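Community | Arts & Crafts | 12 comments | 31 shares

Paper folding sessions to return to Elby library after spring trial

A run of free paper folding sessions will begin at Elby library next month, following a trial in April that filled every place. The sessions are open to anyone aged eight or over, and no experience is needed.

They will be held in the ground floor reading room, where the tables are large enough for people to work side by side. Each session lasts an hour and a half and covers one main project, with a simpler model at the start for those who have not folded before. Paper is provided. People who already have their own are welcome to bring it, although very thick card is not suitable for most of the models on the programme.

The sessions are being run by the Pridton Paper Group, which has met in the town since 2011 and also holds a display each winter in the old corn hall. The group said the trial had drawn a mix of parents with children, retired people and a few students from the college at Escobedo. Several asked for something more regular – the April dates had been planned as a one-off.

A grant of £3,587 from the Pravberg Neighbourhood Fund will pay for materials, room hire and a set of printed instructions to be kept at the library afterwards. The fund supports small projects in Elby and the villages to the north, and applications are considered twice a year. Part of the money will go on 200 instruction booklets, which can be borrowed on an ordinary library card once the sessions have finished.

The programme starts with basic folds and moves on to standing models, boxes and greetings cards. There are four sessions in this first run. People can book all of them or just come to one, but the group suggests that complete beginners try the first before booking the third or fourth, as the later projects use folds taught earlier on.

The opening session deals with the lengthwise fold, used in a large number of simple models. A sheet is folded along its long side, pressed flat and then opened part of the way so that it will stand on end. Pale paper is often used for teaching because the crease is easy to follow from across a table. The group uses a plain sheet in cream or light yellow and keeps the patterned papers for later in the programme.

Beginners are asked to line up the edges before pressing, and to work along the crease from one end to the other. If the line wanders a little, the sheet can still be used. Taller shapes need a wider opening between the panels, otherwise they tend to fall over when the table is knocked. Those who finish early can fold a second sheet and try standing the two together as a small screen.

The model can be left plain or used as the start of a card. A sheet of cream-yellow paper folded this way makes a tall, narrow shape, with one slim panel bent away from the larger face.
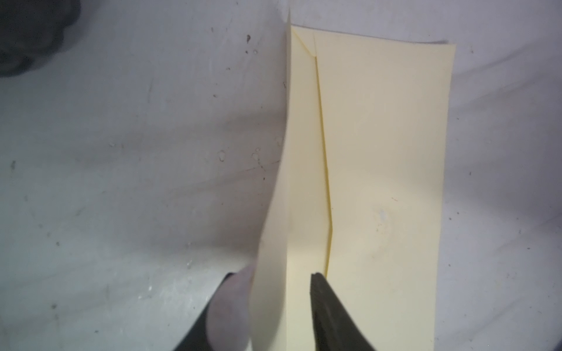 How to book

Booking opened on July 15, 2023 and places can be reserved at the library desk or by telephone during opening hours. Each session has room for about 20 people. A waiting list will be kept for any that fill up, and anyone who can no longer come is asked to let the desk know so that the place can be offered again.

Children under 12 need to have an adult with them. The adult does not have to take part, but must have a place booked in the same way, as seats at the tables are limited. Scissors are not needed for the first two sessions. Blunt-ended pairs will be available for the card project.

The reading room has step-free access from the car park side. The front entrance on the square remains closed while the paving is relaid, and visitors should follow the signs round to the side door. Tea and coffee will be on sale in the foyer, though drinks cannot be taken to the folding tables.

Finished models can be taken home or left for a display in the library window, which will stay up until the end of the autumn term. Anyone leaving a model should write a name and contact number on the slip provided.

Filed under: Elby, Libraries, Things to do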